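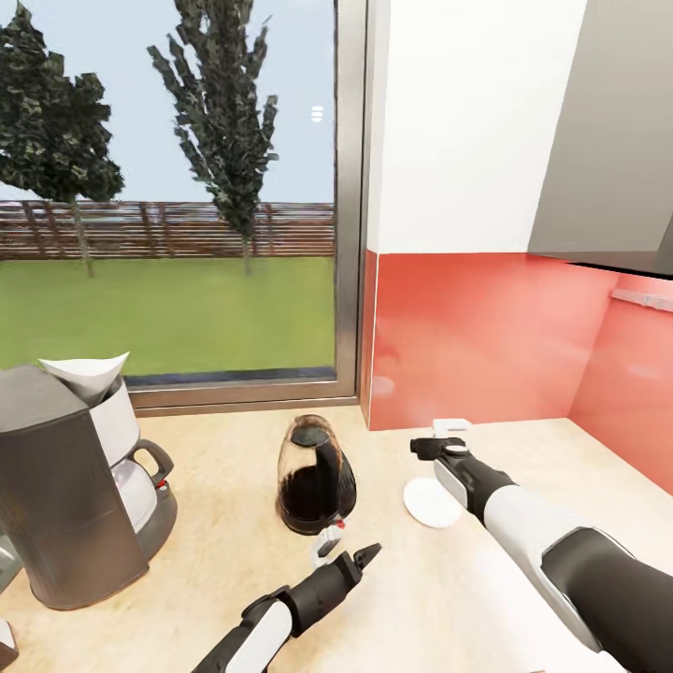 How I'm Teaching a Two-Armed Robot to Make Coffee

I'm building a robot in a shared workshop called Brimlow, and its name is Luik. Luik has two arms, two grippers and no idea what a kitchen is. So before I let it anywhere near a real glass coffee pot, it practices in a pretend kitchen inside my computer!

A pretend world like this is called a simulation. It's a bit like a video game, except the robot is the one playing. I drew in a counter, a coffee maker with a paper filter, a glass pot with coffee in it, even a window with trees and a fence outside (okay, the trees were just for me).

Why bother with all that? Well, think about how you pick up a glass. You look at it, you reach, and your fingers slow down just before they touch. You learned that when you were tiny, probably by knocking over a lot of cups. Luik has to learn it too, and pretend cups are much easier to clean up.

I've run more than 1000 practice tries so far. In one batch of 368, Luik got hold of the pot 322 times. The other times it missed, or bumped the pot, or waved at the air beside it like it was saying hi. Every time, I press reset and the whole kitchen jumps back to the way it was. I wish my bedroom did that.

The tricky part is having two arms. Each one has to know where the other one is, or they crash! Try this at home: close your eyes and touch your two pointer fingers together in front of your nose. Your brain keeps track of both arms without looking. Luik's computer has to do math for that, over and over, for every little move.

My next job is bolting the real arms to the workbench. I still have 9 bolts to find.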